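**Lake-effect snow** is snow that forms when cold air crosses a large stretch of warmer, unfrozen water. The air picks up heat and moisture from below, rises, cools again, and drops its load on the downwind shore, often in astonishing amounts. It is one of the most local kinds of severe winter weather known: one town can be buried while the next enjoys sunshine!

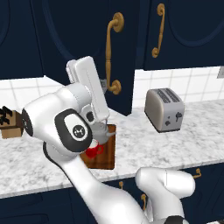
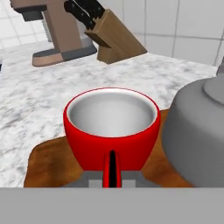
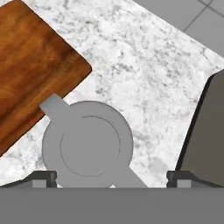
*Rendered kitchen views, each with a wooden cutting board.*

## Formation

Three ingredients are needed: open water, a deep layer of cold air, and a steady wind. The bigger the difference in temperature between the lake and the air a mile or so above it, the more eagerly the warmed air rises. Forecasters also look at fetch, the distance the wind travels over water. A long fetch gives the air more time to soak up moisture, so a wind blowing down the full length of a narrow lake can be far more productive than one blowing across it.

Wind direction must stay fairly constant with height. If the wind near the surface and the wind higher up disagree too strongly, the clouds are torn apart before they can organize. When everything lines up, the clouds gather into long, narrow bands that can stretch well inland, and watching one of these on radar is a real treat for anyone who loves weather.

Hills on the downwind side add to the totals. Air that is already moist gets pushed upward a second time, and the snow piles up fastest on the slopes facing the lake.

## Types of bands

- **Single bands** form when the wind follows the long axis of a lake. They are the heaviest and may carry thunder and lightning, a wonderful event known as thundersnow.
- **Multiple bands** form when the wind crosses the short axis. They are weaker, but cover more ground.
- **Shoreline bands** form in light winds, when cool breezes off the land meet near or over the water.

## Season

The season usually begins in late fall, while the water still holds its summer warmth, and fades as ice spreads. A frozen lake gives up very little moisture, so shallow lakes tend to shut down early. Deep ones can stay open all winter and keep producing into March.

## Case study: the Yeom band

The Yeom band is a favorite in regional storm histories. It came ashore before dawn on a Tuesday and stayed over the harbor town of Clenance for 12 hours, leaving 3 feet of snow in the streets. Plustargate, a short drive down the coast, had a dusting and blue sky. The band then swung south, and the 200 drivers stranded on the shore road were brought to shelter over the next 2 days.

## Forecasting

Bands are often narrower than the grid squares of older computer models, which made them terribly hard to pin down. Finer models, lake temperature readings from satellites, and frequent radar scans have all helped. Even so, a small shift in wind can move the heaviest snow from one side of a county to the other.

## See also

- Ocean-effect snow
- Snow squall
- Thundersnow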